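Harer Restring Kit for Badminton Rackets

Sold by Myung Racket Supply. Written up by Dalia Mansour.

Okay, so this is the kit I get asked about more than anything else we carry, and I've been putting off writing a proper page for it because I have a lot of opinions. Grab a coffee.

I started stringing my own rackets when I was playing four nights a week and popping strings faster than I could pay someone to replace them. My first setup was a hand-me-down clamp machine with a drop weight that stuck, and I ruined two good frames on it before I learned what I was doing wrong (I was pulling the crosses from the bottom up with no extra support at the shoulders, please don't do that). The Harer kit is what I wish I'd had back then. It's a set of hand tools and small parts that works alongside any tabletop stringing machine, and it comes in a zip case that actually closes with everything inside.

What's in the case

Starting clamp
Two flying clamps, badminton size
Straight awl and bent awl
Flush cutters
Long-nose pliers
Grommet flaring tool
Pack of 100 single grommets, black
Pattern card for the most common stringing layouts 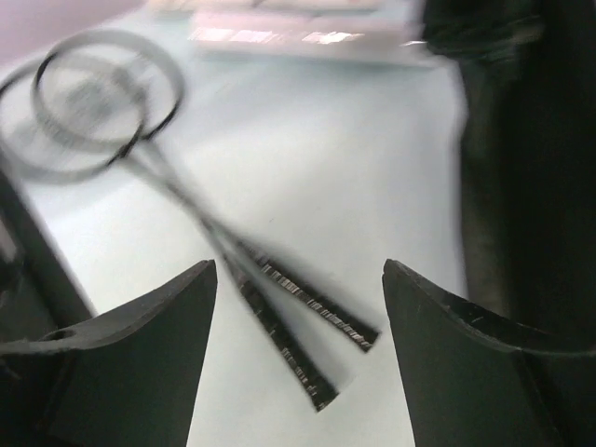
The starting clamp is my favorite piece by a mile. The spring is stiff, stiffer than the one in the old Titov kit, and if you have small hands like me you'll want to squeeze it with your palm and not your fingertips. But it holds! I've had it gripping thin string at high tension and come back from a phone call to find it exactly where I left it. The jaws do need a wipe with rubbing alcohol now and then, because string coating builds up on them and then everything starts to slip and you blame the clamp.

The flying clamps are good, not amazing. They're lighter than I expected and the teeth are fine enough to fit between the mains without chewing anything up. If you string for other people and do several frames in a row you'll probably move up to fixed clamps sooner or later. For a home stringer doing one or two rackets a month they're plenty.

About the grommets. Most people don't replace grommets until a string saws right through one, and then they're hunting for a single little plastic tube the night before a tournament. A pack of 100 sounds silly until you have an older frame with cracked ones all along the top. I check mine every time I cut the strings out. Run a fingernail over each one, and if it catches, swap it. The flaring tool needs to be warm to work well, and I go slowly with it. Push too hard and you'll mushroom the end so wide the string can't sit flat. 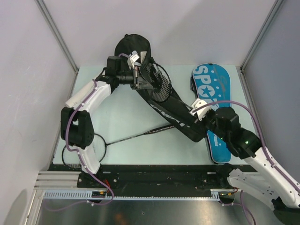 Now, string. The kit doesn't include any, and I get emails about that! We sell Endis string separately by the set and on the reel. One set does one racket with a bit left over. If you're new to this, get the reel, because you're going to mess up your first few and it hurts a lot less that way.

On tension: please start lower than you think. I know your doubles partner swears by something sky high. A looser bed gives you a bigger sweet spot and it's much kinder to your elbow, and you can always go up a pound next time. I play at a pretty modest tension and nobody I've beaten has ever asked me about it.

How long does a racket take? My first one took an entire evening and I cried a little. These days I'm done in 37 minutes if the cat leaves me alone.

A few things people ask

Will it work on tennis rackets? The awls and cutters will. The flying clamps won't, the spacing is wrong.

Can I use it without a machine? No, sorry. You need something to hold the frame and pull tension.

Are spare parts available? Yes, clamp springs and awl tips, and we usually have both on the shelf. The pattern card can be replaced too if you spill tea on yours (I'm on my third).

Shipping and returns

Orders go out within 2 working days. Unused kits can come back inside 8 weeks in the original case. If a clamp arrives with a bad spring, send me a note and I'll mail you a new one, no need to ship the old one back.

The next batch from Harer is due in July, and the case will be dark green instead of black. Same tools inside.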